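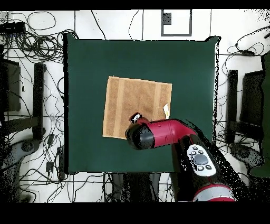
Ondthorpe open afternoon: towels, tea and a lot of promises

I went to the Coster open afternoon in March expecting to be sold something, and I was. Coster washes and folds linen for hotels and care homes, and it wants to hand part of the folding to a machine it calls Narnar. The invitation said we would see "the laundry of tomorrow". We saw a red and black arm and a tan towel on a green table.

The tour began in the main hall, where people still do the folding. They are very quick. A woman at the end bench talked to us the whole time without once looking at her hands. She told us a good folder is expected to get through 152 towels an hour, and that new starters cry over that figure in their first week.

Then came the trial room. White tiles, cables all over the floor, and a single towel laid out flat for the arm to work on. Our guide was keen to point out that towels are hard for machines. They stretch, they slump, no two land the same way. Fair enough. But the towels in the hall come out of the dryer in a heap, and I asked who would be spreading them flat. "An operator," he said. So a person picks the towel out, a person shakes it and lays it down, and the arm does the part that took the woman at the end bench a second or two.
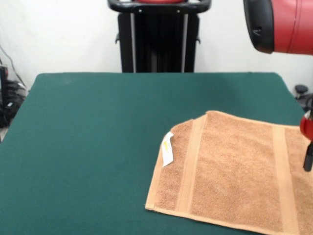
The software comes from a firm called Ccori, and its leaflet promises 2000 towels a shift by next year, then 3000. I couldn't get anyone to say what the number was that afternoon. I did ask twice.

What happens to the folders was the question most of us had come with. There are 90 of them on the Ondthorpe site. The answer was that no jobs would go and that staff would be "moved up" to looking after the machines. Nothing has been said about pay for that, and the two folders I spoke to over tea had heard of it from the same poster I had. One of them has bad wrists and would be glad to give up folding tomorrow. The other likes her bench, likes the company on it, and doesn't fancy standing alone in a side room feeding towels to an arm – her words.

I don't think Coster is lying to anyone. I do think it should put the promise about jobs in writing before it orders more arms. There is another open afternoon planned for the autumn, and I have put my name down. The car park is small, so take the bus.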